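Niltdale Women's Network
Progress report to the Imrie Fund
Program: Equal Footing
Reporting period: second half of the grant year, to the end of May

1. Summary

The program remains on schedule and within budget. In this period 377 women took part in at least one session, and the advice line was extended to 8 p.m. on weeknights. Two activities have been rescheduled, as set out in section 3.

2. Activity in the period

Pay and promotion workshops were held in Niltdale and Sallex. Participants worked through their own pay records with an adviser and prepared written requests to their employers. Demand was highest among women returning to work after caring for children or parents. The Sallex group has asked to continue meeting monthly, and Ragnheiður Holst has agreed to lead it.

The employer strand enrolled 50 workplaces. Each has received a guide to flexible hours and fair recruitment. Lewis Mackay visited the smaller firms, where written policies on parental leave were often missing or out of date. A revised model policy is now in circulation.

The discussion series on shared housework was opened to men for the first time. Rory Lennox facilitated. Attendance by couples was lower than planned, and the evening start time was raised repeatedly in feedback forms.

3. Changes to the work plan

The school outreach visits have been moved to the fall term at the request of the schools. The public debate in Kasine is postponed until a suitable chair is confirmed. Neither change affects the total grant requested.

4. Finance

Spending on staff and travel is in line with the approved budget. An underspend on printing has been carried forward, and we request permission to apply it to child care costs at the workshops. Euan Buchanan will submit the detailed accounts separately.

5. Next period

Priorities are the school visits, a second round of employer contacts, and the outside evaluation led by Alistair Morrison.

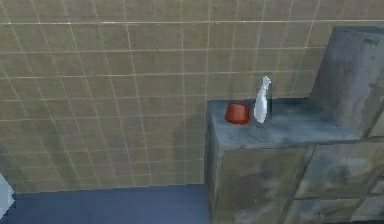
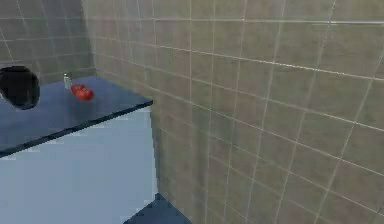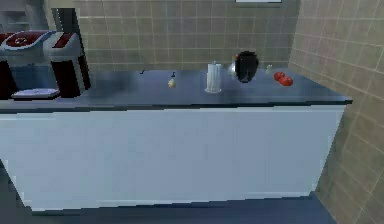

Computer-rendered interiors with tiled walls.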